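Zeltis Lunar Sample Return: Frequently Asked Questions

Last updated 19 Jan 2023

This page answers the questions most often received by the Brellgate Space Science Center about the Zeltis mission. It is intended for members of the public, teachers and students. Questions about employment should be sent to the Center's personnel office.

General

What is Zeltis?

Zeltis is an uncrewed mission to collect rock and soil from the far side of the Moon and bring the material back to Earth for study. It has two parts: a lander, which carries the drill and the ascent vehicle, and an orbiter named Jeren, which carries the return capsule.

Who is responsible for the mission?

The Brellgate Space Science Center manages the mission and will operate both spacecraft. The Rimkutė Institute is responsible for the scientific program and for the care of the samples after landing.

Why the far side?

Nearly all of the lunar material held in laboratories was collected on the near side. The crust on the far side is thicker, and its surface has fewer of the dark volcanic plains that can be seen from Earth. Comparing samples from both sides will help scientists test current ideas of how the Moon cooled after it formed.

How much material will be returned?

The sample container is designed to hold 1,034 grams. The mission will be considered a full success if at least 210 grams reach the receiving laboratory in sealed condition. 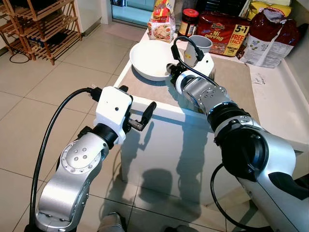
The target mass was set by the science team after a review of the tests each laboratory expects to perform. Many of these tests need only a few grains. Part of the collection will be kept unopened for later study.

Landing and surface work

How long will the lander operate?

Surface work is planned for 10 Earth days, all within a single period of lunar daylight. The lander runs on solar power and is not built to survive the lunar night.

How deep will the drill go?

The drill can reach a depth of 2 meters. If it meets hard rock before that point, operators may choose to stop and collect from a shallower level. A scoop will gather loose soil from the surface near the lander.

How will the Center communicate with the lander?

The far side never faces Earth, so direct radio contact is not possible. Signals will pass through Jeren, which will be in view of the lander for part of each orbit. Commands are prepared in advance and sent when contact is available.

What happens if a contact period is missed?

The lander will finish the step in progress and then wait. It will not begin drilling or launch the ascent vehicle without a command from the ground.
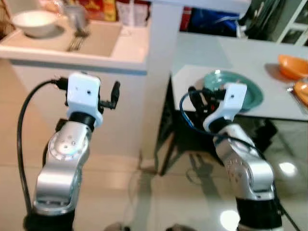

Return and sample care

How will the samples get back to Earth?

The ascent vehicle will carry the sealed container to lunar orbit, where Jeren will capture it and place it in the return capsule. Jeren will then leave lunar orbit and release the capsule shortly before it reaches Earth. The capsule will descend by parachute.

Is the material dangerous?

No. Lunar rock and soil contain no known living organisms. The strict handling rules exist to protect the samples from air, water and dust on Earth.

May outside researchers request samples?

Yes. The Rimkutė Institute will publish a catalog once the first inspection of the material is complete. Requests will be reviewed each June, and applicants must describe the proposed tests and the smallest amount of material needed.

May schools borrow a sample?

Zeltis material will not be available for classroom loan. Teachers may request a printed study guide from the Center's education office.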